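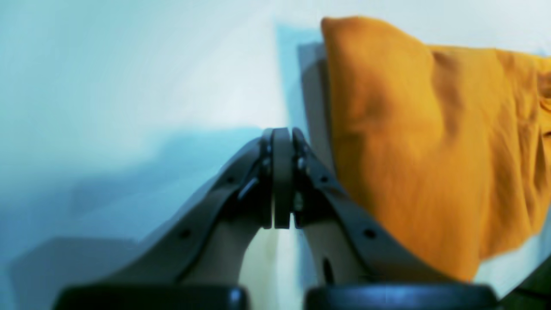

Fernanda Azevedo handed me the controls before I'd even got my coat off. "You'll be rubbish for 45 minutes," she said cheerfully, "everyone is!" She was right – I kept squeezing the gripper shut well before I'd reached the cloth.

She runs the remote sessions at Pembridge, and fabric is her favourite (mine too, now). "A block stays put. Cloth has its own ideas, so you've got to show the arm how you'd go in, slowly, and from the same side you'd use yourself."

Do the bad tries get binned? "Some. I keep the ones where the person fixes their own mistake, I love those." Her team wants 2,000 goes at this one task, from as many different hands as she can talk into it. I did 60 and my thumbs were killing me.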